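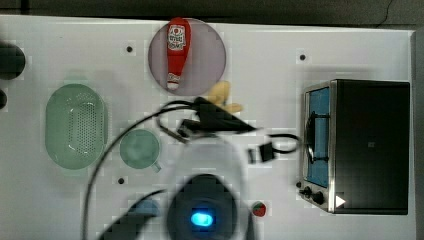

Well, we've got through the first half of the Duddale community lunches, and I promised you a proper report this time instead of a string of emails, so settle in with a cup of tea. The kitchen kit is the least glamorous thing your grant has paid for and I still get asked about it more than anything else. It's all everyday stuff, a pale green colander with a mug to go with it, a pinkish plate, and of course the ketchup in its red squeeze bottle, without which I'm told there is no point in serving lunch to anybody under twelve. I'll come to the money further down, but I wanted to start with the lunches themselves, as they're what you signed up for.

You'll remember the plan was to open the hall kitchen twice a week and feed whoever turned up, pay what you like, no forms. We've served 2,751 meals so far. I had to add that up three times because the first notebook got gravy on it and two pages had stuck together, but Ivana Aravena went through it with me line by line and we both came to the same number. The busiest lunch was 96 people, on the day the school boiler packed up and half of Duddale had children at home. We ran out of potatoes and did the last couple of tables with rice, and I had a lovely note afterwards from a grandad who said he preferred it (his grandson did not!).

Our quietest lunch was 32, in the foul weather, when the bus from Jilesville was off all day. I was a bit low about that at the time. We'd made a vat of leek soup and it looked as if we'd be eating it till Easter. But people stayed on much longer than usual, somebody got the dominoes out, and I think I learned more about who comes to us in that one afternoon than in the whole of the autumn. Quite a few told me they come for the warm room first and the food second. I've put that in here as it changes what I'd like to do with the next part of the grant, which I'll get to.

Now, the cooking. Sebastián Navarrete has been in charge of the stove since the start and he's a marvel, but he is one man, and he had a bad back for most of the winter. While he was off we got by on jacket potatoes, baked beans and an awful lot of pasta bake. The food was fine. It wasn't what we'd said we would do, though, and I'd rather you heard that from me. Your grant letter says "fresh cooked meals with seasonal vegetables", and for that stretch the seasonal vegetable was sweetcorn. He's back now, on lighter duties, and I do the lifting. We've also trained up two more people on the big oven, so we won't be caught out like that again.

The vegetables themselves have been a success, mostly. Ursu, the greengrocer on the Jilesville road, lets us have whatever is left at the end of market day for a flat price, and we never quite know what's coming. We had a month of beetroot. I can now do beetroot seven ways and I'd be happy never to see one again. The children's table held out against it to the last, except for the chocolate cake, and we kept very quiet about what was in that one.

Which brings me on to the cookery sessions for families. They were meant to start before Christmas and they didn't. I'd booked the hall for the slot and then found the dance class had it too, and by the time that was sorted out everyone was busy with nativity costumes. So we started late and we've run fewer than I told you we would. Those we have done have been full, and a bit noisy, and very floury. We've done soup, flatbreads, a tomato sauce that starts with an onion and ends up as four different teas, and pancakes, obviously. I'd like your permission to carry the missed sessions over into the summer, when the light's better and we can have the doors open. It wouldn't cost any more, the hall has already said it will honour the bookings.

Right, money. The full figures are on the separate sheet, so I'll only talk about the bits that look odd. We're underspent on travel, as hardly anyone has claimed it. I keep telling people they can and they keep saying it's only petrol. We're overspent on gas, by more than I'd like, and I don't see that getting better. The fridge was the nasty surprise. The old one gave up with a full load of milk in it and we had to find 400 pounds in a hurry for a second-hand one from Rarov, who were very decent and brought it the same afternoon. I took it out of the travel line. I did ring your office before I paid, and the lady I spoke to said to write it down in the report, so there it is, written down.

Small equipment came in under budget. We bought plain, cheap things that can be replaced one at a time, and I'd do the same again. The only item I regret is the posh tin opener. It's lethal.

Things that haven't worked: the sign-up sheet for washing up (people sign it and then vanish), the vegetarian Wednesday idea that never got past a chat over the sink, and my attempt at a newsletter, which reached issue one. Delivery to people who can't get out is going slowly as well. We take meals to a few doors within walking distance, but beyond that we need a driver with a car that doesn't mind smelling of curry. I've asked in the Jilesville shops and at the surgery, and I've got one maybe.

So what I'd like to do next. Going by what people told me on that wet afternoon, I want to keep the hall open for an extra hour after lunch, with the heating on and the urn going, and nothing much else laid on. It would use up what's left in travel and a little of small equipment. Ivana has worked out that we can do it until the end of the grant if the gas doesn't jump again. If you're happy with that, could you let me have a yes in writing? I know you'll want to see the reasoning, and she's set it out at the bottom of the sheet.

You asked in your last letter whether somebody from your side could visit. Yes please, any lunch you like, come hungry and don't wear anything pale. We eat from half past twelve and the pudding goes fast. Let me know if there's anything you can't have and I'll tell Sebastián.

I'll send the next set of figures when the gas bill comes in.

Duddale Community Lunches, March 2022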